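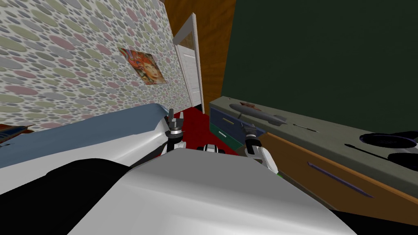
Small bedroom with a desk on the right-hand side.

Search this newsletter Enter keywords Go

Closed Doors and Return Air: Notes on Small Bedrooms

By Maribeth Manalastas

The May mailbag was mostly about one complaint. A bedroom is comfortable with the door open and stuffy with it shut, the filter is clean, and the supply register is blowing. In most of the apartments where we get this call, the system has one central return in the hall and none in the bedrooms. Supply air goes into the room and has to leave by whatever path it can find. With the door closed, that path is the gap at the bottom of the door plus small leaks at the baseboard, the outlets and the window.

If the path is too small, pressure in the room rises until the airflow in and the airflow out match. Some of the air that should come back to the air handler is pushed out through the exterior wall. The hall, meanwhile, goes slightly negative and pulls in outdoor air from somewhere else. The occupant notices a warm room. The equipment sees a longer run time.

The measurement takes a manometer and one length of tubing. Turn the air handler on at its highest normal speed, close the bedroom door, run the tube under it, and read the room with reference to the hall. Turn off bath fans, the range hood and the dryer first. Let the reading settle and write it down, then open the door a crack and confirm that it drops to zero. If it does not, the tube is pinched or the meter needs to be zeroed again. 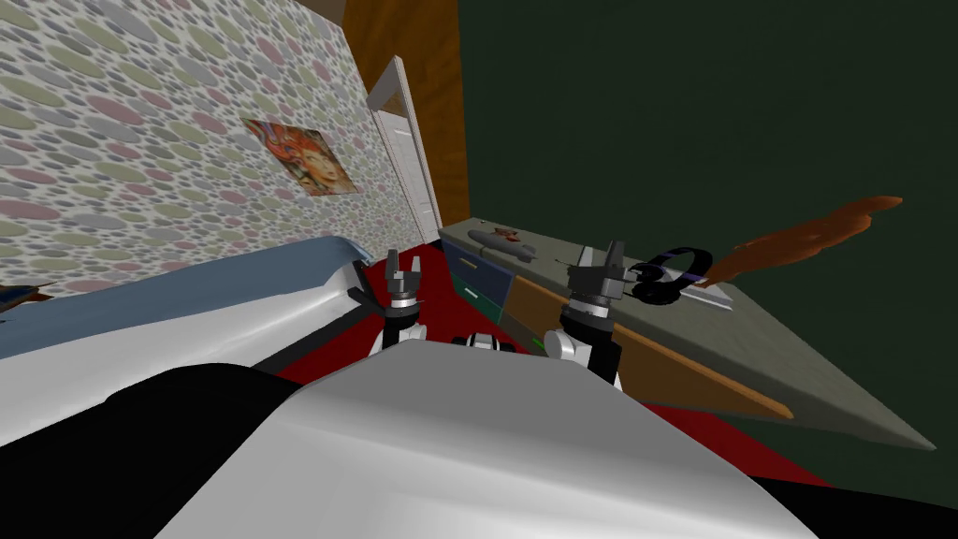 The free area under a door is easy to overestimate. Carpet takes part of the gap, a threshold takes more, and a door that was cut for bare floor may have almost nothing left after a rug goes down. Measure at both jambs and in the middle with the door latched. Finishes matter at this stage too, as they limit what can be done if the undercut falls short. A white door in a white frame is simple to trim and touch up. The wall next to it, covered in a print of overlapping ovals in green, pink and gray, is another matter, and cutting a grille through paper like that means either a neat edge on the first try or a search for a matching roll. A hung poster will hide a bad patch but should not be hung over a grille.

At the Ulville apartments we tested Unit 607 on a Thursday afternoon. The rear bedroom had an undercut with 20 square inches of free area. After trimming the door the free area was 27 square inches, and the reading with the door closed was 2 pascals. Flow through an opening of this kind goes with the area times the square root of the pressure, so for the same airflow the earlier condition works out to 3.6 pascals. That assumes all the air leaves under the door. Some of it does not, and the true figure for the old undercut would be a little lower. We did not take a reading before the saw came out, which was our mistake.

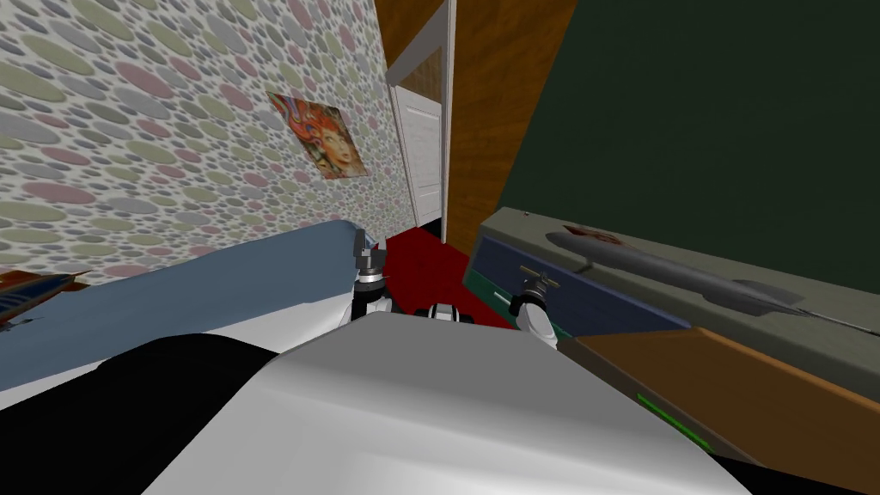

Options When the Undercut Is Not Enough

Transfer grille in the door. Cheap and quick. Light and sound pass straight through, and hollow-core doors need blocking around the cutout. Check the free area on the grille's data sheet; the louvers take up a good part of the face.

Offset wall grilles. One grille goes high on the bedroom side and one low on the hall side, with the stud bay as the duct. Seal the bay at the top and bottom or it will draw from the attic or the floor cavity. Do not use a bay with wiring or plumbing penetrations that cannot be sealed.

Jumper duct. A short run of flexible duct over the ceiling joins a grille in the bedroom to one in the hall. Sound control is the best of the group if the duct has a bend in it. It needs attic or soffit access, and in an unconditioned attic it needs insulation.

Dedicated return. This works well and costs the most. In an existing building it is seldom worth opening the ceiling for one room.

Before choosing any of these, check that the room is not simply getting too much air. At the Danemlow building, two of the complaints went away after we set the branch dampers. The rear bedrooms had been opened up by a previous contractor to fix a summer heat problem – one that came from west glass and had little to do with airflow. 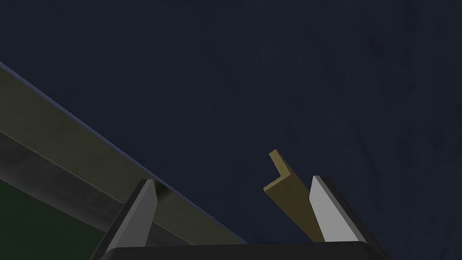
Dampers should be set with all interior doors open and then checked with them closed. If the closed-door reading moves a lot from room to room, go back to the return paths and leave the dampers alone. Mark the final handle position on the duct with a permanent marker and put the readings on the inside of the air handler panel.

Fire-rated walls and doors are outside the scope of these notes. Do not trim a labeled fire door or cut a grille into a rated wall without approval from the local building department. The same goes for any closet that holds a fuel-burning appliance, where a change in hall pressure can affect the draft. Test the draft after the work, with every door in its worst position.

Comments

tarheelduct: On the stud bay method, we stopped using it in older buildings. Too many bays had fire blocking halfway up, and you only find it after the second hole.

Maribeth Manalastas: Agreed. Drop a probe from the upper cut before making the lower one.

P. in Brusura: Does the square root rule hold with thick carpet? My undercut is mostly pile.

Maribeth Manalastas: Not very well. Flow through pile behaves more like flow through a filter. Go by the manometer and ignore the tape measure in that case.

Recent items

Filter Slots That Leak: Tape, Gaskets and Covers
Bath Fan Flow at the Tarawneh Townhouses
Reading a Damper Handle Correctly
Condensate Lines Before Cooling Season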